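Sun 21 October
Bread staling trial, second series. Entry by F. Pirzada, to be read with the July pages.

The second series was started to settle a question left open in July, namely whether loaves kept in the cloth bags go stale at the same rate as loaves kept in the lidded crocks, or whether the difference recorded then was owed to the flour. The July loaves were baked from two deliveries and the notes do not say which loaf came from which. Soon-im Cha and the undersigned have agreed that the July figures may be quoted as a guide only and should not be carried into the summary table.

Flour. All loaves in the present series are from a single sack of Tatlow strong white, lot 2217. The sack was opened on the first day of the series and has been kept closed with a clip in the dry store. A small jar of the same flour has been put aside and labelled, in case the miller is asked about it later. The Wonerau wholemeal is not used in this series. It may be brought back in a third, but colleagues are asked not to begin on it before the present work is written up.

Dough. 2000 g flour to each batch, with water, salt and yeast by the card on the inside of the cupboard door. The card has been copied out again as the old one had become hard to read at the salt line. The new copy was checked against the master sheet by S. Cha. Batches are divided into equal pieces by weight, shaped by the same person throughout, and baked on the middle shelf. The top shelf colours the crust too quickly and is not to be used for trial loaves.

Storage. Loaves are cooled on the rack until the base no longer feels warm to the hand, then placed as follows:

- Cloth: the unbleached bags, drawn shut, on the open shelf.
- Crock: the Dostness crocks with the lid fully down.
- Paper: ordinary bakery bags, folded over twice.
- Control: uncovered, on the same shelf as the cloth bags.

The crocks should be wiped with a dry cloth between loaves. One was washed and put back with a little water in the bottom, and the loaf kept in it has been struck from the record. It showed mould on the base on day 6, ahead of every other loaf, and the reading tells us about the water only.

Firmness. Slices are taken from the centre of the loaf with the guide and pressed with the brass weight. The depth of the mark is read after the weight has been lifted and the crumb has had time to recover. There was some disagreement between readers on how long that time should be. It is now fixed by the kitchen timer, and the earlier readings made by eye are marked in pencil in the table and will not be averaged with the others.

Findings to date, in words. The uncovered loaf was firm throughout by the second day, as expected. Paper is only a little better. Cloth and crock are close together for the first part of the week and then part company - the crock loaf keeps a soft crumb but loses its crust altogether, while the cloth loaf keeps some crust and dries from the cut end inwards. On day 7 the cloth loaf was judged past use for sandwiches by both readers. The crock loaf was judged acceptable by one reader and musty by the other (S. Cha, who would like it noted that she had no cold that day).

It follows that a single firmness figure will not serve for both. A loaf may score as soft and still be unpleasant to eat. The table should therefore carry a second column for crust, scored separately, and a third for smell. The wording of the smell scale is not settled. The draft has "fresh", "plain", "flat" and "musty", and readers have had trouble telling the middle two apart. Suggestions should be written on the sheet pinned beside the sink and initialled.

Toasting. Stale bread is mostly eaten as toast, and the office has asked for advice on this point for the household leaflet. A short side trial has been made on slices from all four conditions at one fixed setting. The drier slices brown sooner and less evenly, with the corners going first. The crock slices take longer and stay soft in the middle. On a blind tasting the readers could not reliably tell cloth from paper once toasted and buttered. Without butter they could. The leaflet ought to say that bread which has firmed is perfectly good for toasting and that the setting should be turned down a little. It should also say plainly that mouldy bread is not to be toasted, scraped or trimmed, and should be thrown away whole.

Refrigeration. The draft leaflet received from the Geum office advises keeping bread in the refrigerator. This runs against our own readings from July, in which the chilled loaf was firmer than the cloth loaf at every reading, and the flour question does not seem large enough to explain it. A chilled condition will be added to the next batch so that the point can be answered properly. Until then the sentence should be held back. F.P. will write to them.

Freezing. Not tested. Several colleagues have asked. Sliced loaves go in with the next batch if there is room in the lower drawer, which at present holds the stock bones.

Outstanding:

- New blade for the slicing guide. The present one tears the crumb on fresh loaves and may be adding to the scatter on day one.
- Second thermometer for the open shelf - the window end is cooler and the cloth bags have always stood at that end. Bags and control to change places with each batch from now on.
- Fair copy of the firmness table, with pencilled readings left out.
- Smell scale wording.
- S. Cha to ask for the return of the spare bread knife.

Next batch to be mixed when the chilled shelf has been cleared.
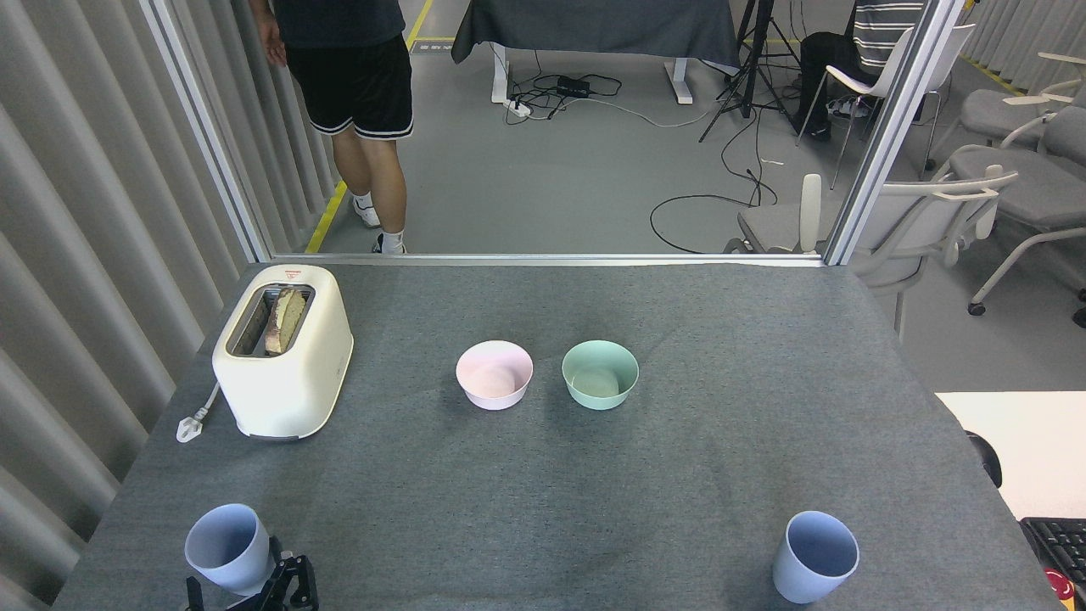 Two-slot toaster with a slice of bread in it, bowls and pale blue cups beside.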